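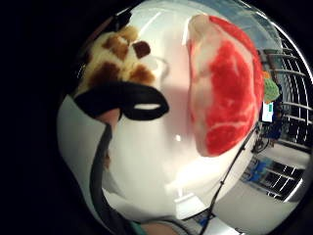
## Recording a pick-and-place set by hand

These notes cover the tabletop task for Henel: pick up a soft toy, move it, set it down in the bin. You can record it with the hand-held gripper or with the sensor glove. Do not mix the two in one set. The training scripts at Sotelo read them from separate folders.

### Before you start

1. Clear the part of the table you will work over. Toys that are already in the bin can stay.
2. Check the battery, then open a new session in Drinulov and pick the tool you are using.
3. Run the cable away from your working arm and leave slack. A tight cable changes how you move your wrist, and the robot will copy that.
4. Push your sleeve back if you are wearing the glove. Loose knit catches on the joints.

### Recording with the glove

Put your hand flat on the table for 2 seconds so the software can find its zero. Then reach, grip, lift and place in one motion, a little slower than you would at home. Keep the marker cube upright. If you roll your wrist too far, the fixed camera loses the pattern and that stretch of the recording gets thrown out.
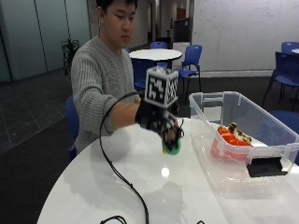

Grip with the thumb and the first two fingers only. The robot hand for this task has no use for the other two, and if they help with the lift you get a demonstration it can't repeat. Watch the object, and don't look up at the screen until you have let go.

A full set is 84 demonstrations. We split it into blocks of 16 or fewer, with a break after each. Past that point people get sloppy on the release — they drop the toy in from above when they should lower it.

### What to throw away

- Any run where you touched the toy with your other hand
- Any run where you gripped, let go and gripped again
- Runs longer than 11 seconds

Mark these in Drinulov right after you record them. Do not delete the files. Junhao Shao goes through the marked runs on Thursday and keeps a few of the regrips for the Amside recovery tests.

### Changing objects

Swap the toy between blocks, never in the middle of one. Type the object name the same way each time, in lower case with no plural. If the name isn't on the list, add it there first and then start the block.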